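수건 개기

수건 개기는 세탁과 건조를 마친 수건을 일정한 크기로 접어 보관하기 좋은 형태로 만드는 가사 작업이다. 빨래 개기의 한 갈래로 다루어지며, 옷과 달리 수건은 대부분 직사각형이고 단추나 소매가 없어 접는 순서가 단순하다. 가정뿐 아니라 목욕탕, 미용실, 숙박 시설, 병원 등에서도 일상적으로 이루어진다. 접는 방식은 수납장의 깊이와 선반 높이, 수건의 두께, 꺼내 쓰는 습관에 따라 달라진다.

개요

수건을 개는 과정은 펼치기, 맞추기, 접기, 쌓기로 나뉜다. 펼치기는 건조 과정에서 생긴 구김을 손바닥으로 밀어 펴고 네 모서리를 확인하는 단계이다. 맞추기에서는 마주 보는 변을 서로 겹쳐 어긋난 부분을 바로잡는다. 접기는 정해진 횟수만큼 변을 포개는 단계이고, 쌓기는 접힌 등이 같은 방향을 향하도록 수건을 올려놓는 단계이다.

작업 면은 평평하고 수건보다 넓은 것이 좋다. 탁자나 침대를 쓰는 경우가 많고, 먼지나 물기가 묻지 않도록 흰 천이나 비닐을 한 겹 깔기도 한다. 침대처럼 푹신한 면에서는 접은 선이 둥글게 뜨기 쉬워 두꺼운 수건을 갤 때에는 탁자가 낫다. 수건을 먼저 바닥면에 완전히 펼쳐 놓으면 모서리의 위치가 한눈에 들어오고, 짧은 변과 긴 변을 혼동할 일이 줄어든다. 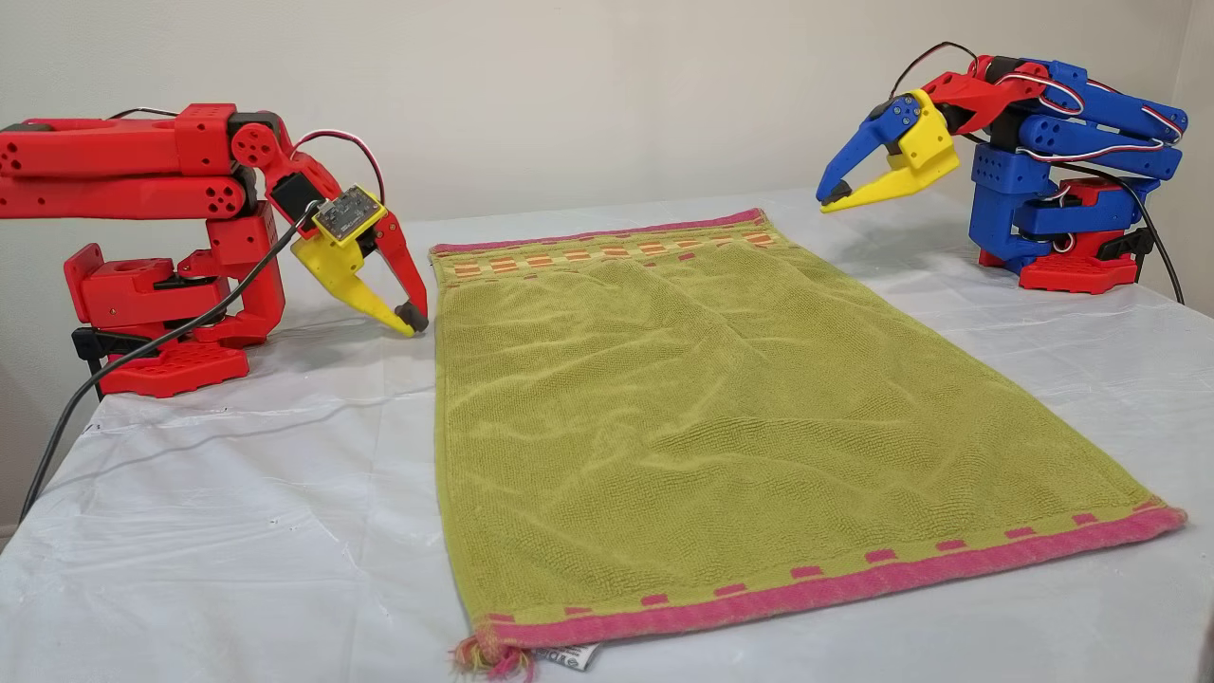
한쪽 변이 늘어나거나 줄어든 수건은 변을 맞추어도 반대쪽이 어긋난다. 이때에는 가장자리에 생긴 차이를 안쪽으로 접어 넣고 등 쪽을 기준으로 맞춘다. 오래 쓴 면 수건은 테두리 단이 본체보다 더 줄어들어 끝이 오므라드는 일이 흔하며, 건조 전에 양 끝을 잡고 가볍게 당겨 두면 덜하다.

접는 방식

반 접기는 가장 기본이 되는 방식이다. 짧은 변끼리 맞추어 한 번 접고, 같은 방향이나 직각 방향으로 다시 접는다. 접는 횟수가 적을수록 넓고 얇은 모양이 되므로 깊은 선반에 어울린다. 세면 수건은 2회 접기로도 보관할 수 있으나 목욕 수건은 한두 번 더 접는 경우가 많다.

삼단 접기는 긴 변을 따라 수건의 폭을 셋으로 나누어 양쪽을 차례로 안쪽에 포개는 방식이다. 가장자리 단이 안으로 들어가 겉에서 보이지 않고, 접힌 등이 매끈하게 드러난다. 숙박 시설에서 널리 쓰이며, 걸이에 걸 때에도 폭이 알맞다. 첫 단의 폭을 잘못 잡으면 마지막 단이 남거나 모자라므로, 익숙하지 않은 사람은 선반의 폭에 맞춘 판지를 대고 접기도 한다.

말아 접기는 폭을 좁힌 뒤 한쪽 끝에서부터 둥글게 마는 방식이다. 바구니에 세워 담거나 여행 가방의 빈틈을 채울 때 쓴다. 느슨하게 말면 풀리기 쉽고, 두꺼운 수건은 부피가 커진다.

세워 넣기는 작게 접은 수건을 서랍에 세로로 꽂는 보관법을 가리킨다. 위에서 모든 수건이 보여 색으로 구분하기 쉽고 한 장을 꺼내도 나머지가 무너지지 않는다. 다만 서랍이 반쯤 비면 수건이 옆으로 쓰러지므로 칸막이를 함께 쓰는 편이다.

소재에 따른 차이

테리 직물은 표면에 고리 모양의 실이 서 있어 두께가 있고 탄력이 강하다. 접은 자리가 쉽게 들뜨기 때문에 한 번 접을 때마다 손으로 눌러 공기를 빼 준다. 표면끼리 마찰이 있어 쌓았을 때 잘 미끄러지지 않는 것은 장점이다. 와플 직물이나 거즈 수건은 얇고 가벼워 접은 선이 또렷하게 남지만, 쌓은 더미가 쉽게 흐트러진다. 극세사 수건은 부드럽게 늘어져 한 손으로 들면 모서리가 처지므로 바닥에 놓고 접는 쪽이 수월하다.

덜 마른 수건을 접어 두면 안쪽 층에 습기가 남아 냄새가 난다. 단이 겹친 부분은 다른 곳보다 늦게 마르므로 접기 전에 그 부분을 만져 확인한다.

쌓기와 수납

접은 수건은 등이 앞을 향하도록 쌓는다. 가장자리가 앞에 놓이면 꺼낼 때 아래 장이 함께 딸려 나오기 쉽다. 크기가 서로 다를 때에는 넓게 접힌 것을 아래에 두고 작은 것을 위에 올린다. 색을 섞어 쌓을 것인지 나누어 쌓을 것인지는 집마다 다르다. 식구별로 색을 정한 집에서는 나누어 두는 편이고, 용도가 같은 수건이면 섞어 두어도 불편이 없다.

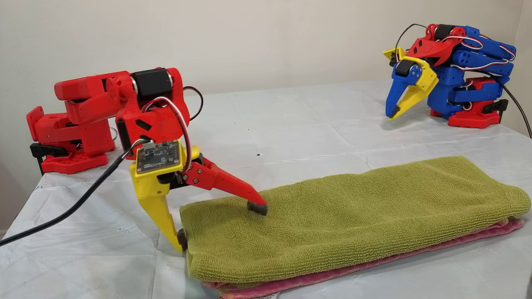 개어 놓은 분홍색 수건 위에 올린 올리브색 테리 수건.

새로 세탁한 수건을 더미의 맨 아래에 넣는 순환 방식은 같은 수건만 반복해서 쓰는 일을 막는다. 선반이 낮아 아래에 넣기 어려우면 더미를 두 줄로 나누고 한 줄씩 번갈아 쓴다. 수납장 벽과 수건 사이에는 손가락이 들어갈 만한 틈을 남겨 둔다.

업소에서의 작업

수건을 많이 쓰는 업소에서는 접은 크기를 통일하는 것이 중요하다. 팸빌(Pamville)의 공중목욕장 스타마토풀로스(Stamatopoulos)에서는 하루에 3000장의 수건을 개며, 선반 한 칸에 56장을 넣도록 접는 폭을 정해 두었다. 이곳의 작업 지침은 세탁실 책임자였던 바실리키 파파스(Vasiliki Pappas)가 정리한 것으로, 삼단 접기를 한 뒤 다시 반으로 접는 순서를 따른다. 발 수건은 같은 선반에 두지 않고 따로 말아 바구니에 담는다.

가사 노동을 기록해 온 함디아 아베라(Hamdia Abera)는 소책자 《요레트덴의 빨래》에서 요레트덴(Joretden) 지역의 수건 개기를 3가지 유형으로 나누었다. 탁자에 펼쳐 접는 유형, 선 채로 턱에 끼워 접는 유형, 무릎 위에서 접는 유형이다. 턱에 끼우는 방법은 자리를 차지하지 않지만 긴 목욕 수건에서는 아래쪽이 바닥에 닿을 수 있다. 무릎 위에서 접는 방법은 주로 손수건과 세면 수건에 쓰였다.

보조 도구

접기판은 경첩으로 이어진 판 위에 수건을 놓고 판을 차례로 넘겨 크기를 맞추는 도구이다. 트론덱(Trondeck)의 접기판은 가운데 판의 폭을 조절할 수 있어 세면 수건과 목욕 수건에 함께 쓴다. 두꺼운 수건을 놓으면 판이 끝까지 넘어가지 않는 단점이 있다. 선반 칸막이와 책꽂이형 받침은 접는 데 쓰는 도구는 아니지만 더미가 기우는 것을 막아 준다.

같이 보기

빨래
테리 직물
목욕 수건
가사 노동
수납장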